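Thefts from parked cars in Urulholm have fallen since January, but Banafsheh Alipour does not think residents should stop locking their doors.

Alipour has run the property crime desk at the Urulholm police station for five years. She said her team took 87 reports over the winter, most of them from the streets behind the Janjua parking garage.

"In 25 of those the car was unlocked," she said. "People leave a bag on the seat, go in for coffee and come back to nothing."
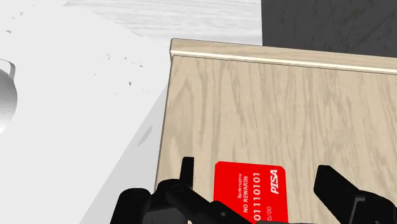
A red card with white text on a light oak box.

Two men have been charged and are due in court in Bonlow. Alipour would not discuss the case, except to say that officers are still trying to return tools and phones to their owners.

Cirilo Ventura, a plumber, lost $600 worth of equipment from his van. He got part of it back.

"The drill was mine, it had my initials on it," Ventura said. "The rest I had no way to prove."

Alipour said she hears that often. She asks people to write down serial numbers and to report every theft, even a small one.

"If you don't call, I can't put a patrol on your street," she said.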